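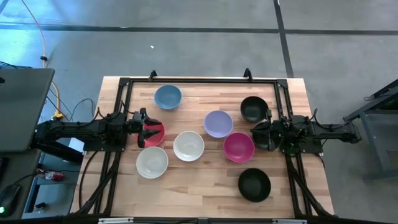 木桌上的各色圆碗

Kivard：地方公益组织捐赠公示整理

版本日期：2021年7月9日
语言：字段名为英文，内容保留原文，另附中文说明
格式：CSV，UTF-8 编码，逗号分隔
维护：我自己，用业余时间

先说说里面有什么

Kivard 收的是 Bornisine、Tlapale 和 Rurncombe 三个地方的公益组织自己贴出来的捐赠公示。就是那种“某月某日收到某单位捐款多少、棉被多少床、已发放至某处”的东西，有的挂在组织自己的网页上，有的塞在季度简报的最后一页，还有的是扫描件，斜着扫的，印章正好盖在金额上（这种我最头疼）。

目前一共312家组织，约900份公示，拆成 8 个文件，主表有27列。我最早只是想弄清楚 Rurncombe 的小型基金会和互助会收到的东西里，现金和实物各占多大比例，结果越抄越多，后来干脆把另外两个地方也补上了，格式统一了一下，放出来给大家用。

如果你做的是公益组织透明度、地方慈善史、实物捐赠物流这些题目，应该能省不少抄表的功夫。要是你想找的是全国性大机构的财务数据，那可以关掉这个页面了，里面一家都没有。

文件说明

orgs.csv 是组织表，一行一家。名称、注册类型、所在地、成立年份、有没有公开章程、有没有专职人员，都在里面。成立年份有空缺，空着就是公示和简报里都没写，我没有去猜。

notices.csv 是主表，一行一份公示，27列都在这张表里。

items.csv 把公示里的实物拆开，一行一种物品。棉被、大米、课本、轮椅之类。单位照原文写，所以你会看到“箱”“件”“套”“批”混在一起。“批”真的没办法换算，别来问我一批是多少，我也想知道！

cash.csv 是现金部分，金额保留原币种，不做换算。想换算的请自己找汇率，记得按公示上的收款日期来，别按发布日期，两个日期有时能差上大半年。

donors.csv 是捐赠方，只分类型：企业、学校、宗教团体、其他公益组织、个人、匿名。个人捐赠者的姓名已经全部去掉，哪怕原文是公开写着的。

places.csv 是发放地点，精确到乡镇或街道。

revisions.csv 记录公示被改过的情况。有些组织会悄悄换掉网页上的数字，我手里刚好有旧版的，就两版都记下来。没有旧版的当然记不到，所以这张表空着的组织，不代表从来没改过。

notes.csv 最杂，是我抄表时随手写的备注，有些对你没用，不过我舍不得删。

主表里几个容易看错的列

date_posted 和 date_received 是两回事，前者是公示贴出来的日期，后者是收到捐赠的日期。很多组织把一整季的捐赠攒在一份公示里，这时候 date_received 填的是最早的一笔，后面 date_received_last 填最晚的一笔。

scope 这一列写的是限定用途。捐赠方指明了“只能用于助学”的，填 restricted；没说的填 open；原文说得含糊，比如“主要用于”“优先用于”，填 soft。soft 是我自己加的一类，一开始没有，后来发现硬塞进前两类都不对，又回头把 Tlapale 的那一大摞重新看了一遍，眼睛都花了。

signed 指公示有没有负责人签字或盖章。网页版一律填 na，别当成“没有签字”来统计。有位读者就这么算过，得出 Bornisine 的组织都很随便的结论，挺冤枉人家的。

overhead 是组织自己写明的管理费。大部分没写，没写就是空值，空值不是零。请务必把读表时的空值处理检查一遍，好几种软件默认会把空的数字列补成零，补完画出来的图非常漂亮，也完全是错的。

confidence 是我对这一行抄写准确程度的打分，分 high、mid、low。low 基本都是扫描件，数字有一两位看不清。做金额汇总时建议先去掉 low 跑一遍，再加回来跑一遍，看看差多少。
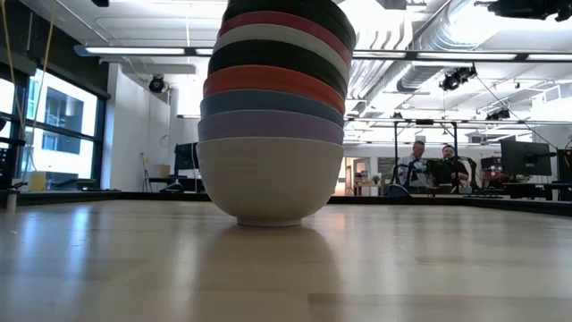 数据是怎么抄来的

网页上的公示是我写了个小脚本定期存下来，再手工核对；扫描件全部手工录入，没用文字识别。试过一次识别，把“捐赠”认成“损赠”，把“壹”认成各种奇怪的字，校对花的时间比直接录还长，就放弃了。

录入分两遍。第一遍照着抄，第二遍隔几天再看，只看数字和日期。两遍不一致的，回去查原件，还定不下来的就标 low。说是两遍，有一部分我只来得及看一遍，这些在 notes.csv 里标了 once，主要是 Rurncombe 比较早的那些。

组织名单的来源是三个地方各自公开的登记目录。目录里有的组织，我去找它有没有公示；找到了才收进来。换句话说，从来不公示的组织不在 Kivard 里。这个偏差很要紧，你拿这份数据去算“公示率”是算不出来的，分母不对。

三个地方的情况差别

Bornisine 的公示最整齐，似乎大家在用同一个模板，栏目顺序都一样，抄起来很舒服。缺点是模板里没有发放地点一栏，places.csv 里 Bornisine 的行数就少得可怜。

Tlapale 的组织喜欢写长文，一份公示前面先讲半页的来龙去脉，感谢这个感谢那个，数字埋在段落中间。信息量其实很大，限定用途写得最清楚的就是这边。我把能拆的都拆进表里了，叙述部分没有收录，请按 source_url 去看原文（链接有失效的，我会慢慢标）。

Rurncombe 介于两者之间，规模小的互助会特别多，有的一年就贴一份。每年10月会集中出现一大波，因为当地的换冬衣募集在那时候办，棉衣棉被的数字会突然跳起来。做时间序列的朋友记得留意季节性，别把它当成异常值剔掉。

不建议拿来做的事

别拿来给组织排名。公示写得详细，和事情做得好不好，是两码事。有几家我很佩服的小组织，公示就三行字，还有错别字。

别拿来推断某一笔钱最后去了哪里。公示只写到“已拨付”为止，后面的事这里没有。

也别把匿名捐赠和别的来源对起来找人。人家选择匿名，总有自己的考虑。我在处理 donors.csv 的时候把可能暴露身份的细节（单位加职务加村名这一类）也模糊掉了，如果你发现还有漏的，请尽快告诉我，我会优先改这个，其他的都可以往后放。

已知的问题

Tlapale 有几家组织中途改过名，新旧名字目前算成两家，merge_hint 列里给了提示，但我没有替你合并。要不要合并得看你研究什么，做机构沿革的人多半想分开看。

items.csv 里的“爱心包”没有拆。有的爱心包里是文具，有的是米面油，原文常常只写个数。

日期里有少量农历，已经换成公历，原文写法保留在 date_raw。换算用的是手边的万年历，闰月那几条我查了两次，还是有点不放心，欢迎帮忙核一下。

cash.csv 和主表的合计有时对不上。多数是公示自己加错了，我照抄不改，差额在 sum_diff 里。差额为正表示公示写的总数比逐笔相加的大。

读表时的一点提醒

org_id 是带前导零的字符串，用表格软件直接双击打开会把零吃掉，然后跟 orgs.csv 怎么也连不上。请用导入功能，把这一列指定成文本。收到的来信里问得最多的就是它，所以单独拎出来写一段。

连表的话，notices 和 orgs 用 org_id，notices 和 items、cash、places 用 notice_id。revisions 里的 notice_id 指的是改动后的那一版，旧版编号在 old_id。

使用和引用

随便用，教学、研究、写报道都行，注明 Kivard 和版本日期就好。改过数据再发布的，麻烦写一句改了哪里。原始公示的文字归各家组织所有，大段引用之前请先问过他们，我手上没有权利替他们答应。

想补充材料的，请附上公示原件或网页存档，单给一个数字我没法收。别的地方的公示我暂时不打算加，录入实在跟不上，不过如果你愿意按同样的列自己整理一份，我很乐意在说明里放个指向你那边的链接。

下一版打算先做的是把 Rurncombe 标了 once 的那些补看第二遍，然后处理改名的组织。时间说不准，改完会在 notes.csv 的最后几行写明动过哪些地方。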